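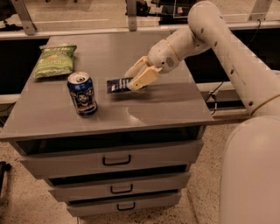 Drawer cabinet, grey, flat top. Small packet over it.

Section 4. Setting up the snack cabinet

Covers the Kestimlow drawer cabinet only. If you have the older Cekar one, the lock part is different, see section 12.

Before you start

Floor should be level. Put the cabinet where you want it BEFORE filling the drawers, it's a pig to shift once loaded. Leave 600 mm clear in front so the bottom drawer opens all the way.

1. Take the tape off the drawers. All of it, including the strip inside the top one.
2. Push the cabinet into place. Two people.
3. Open each drawer fully, then shut it. Should run smooth. If one sticks, lift it out and re-seat the runners.
4. Fit the lock barrel, key slot upright. Quarter turn to the right.
5. Hang one key in the office. The other goes to Chrysanthi Galanis.

CAUTION: one drawer open at a time. Two full drawers out together and it can tip forwards.

Filling the drawers

6. Heavy stuff at the bottom. Cans, bottles, anything in glass.
7. Crisps and light packets in the top drawer. Don't cram them, they burst.
8. Oldest dates at the front. Check everthing when you restock, not just the new box.
9. Write what went in on the stock sheet. Full names please, "misc" is no use to whoever does the order.

Note: top drawer takes up to 15 kg. The others are stronger but same rule is easiest to remember.

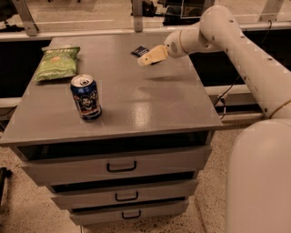
10. Put out a few things on top so people know what's in. One of each is enough. Cans upright, packets flat, nothing open.
11. Price list next, taped to the wall behind. Not to the cabinet, the glue marks the finish and Gebremichael won't take it back under the warranty.
12. Honesty tin in the second drawer, left side.

Note: no kettles or hot pans on the top. It isn't heat proof.

Cleaning

Damp cloth, drop of washing up liquid, dry it after. No scouring pads. Spills under the front lip go sticky, run the cloth along there too. Crumbs in the runners: soft brush, drawer out.
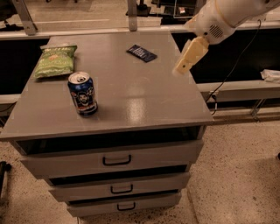 Page last changed: 26/08/2021

If something goes wrong

Drawer won't lock. One of the others isn't quite shut. Push them all in, try again.

Key turns but nothing happens. Barrel is in the wrong way round, go back to step 4.

Cabinet rocks. Turn the feet at the front, a bit at a time, untill it stops. Don't wedge it with card.

Lost both keys. Ring Lutance with the number stamped on the lock. Spares take 4 working days. Do not force the drawers!

Restocking rota is in section 5.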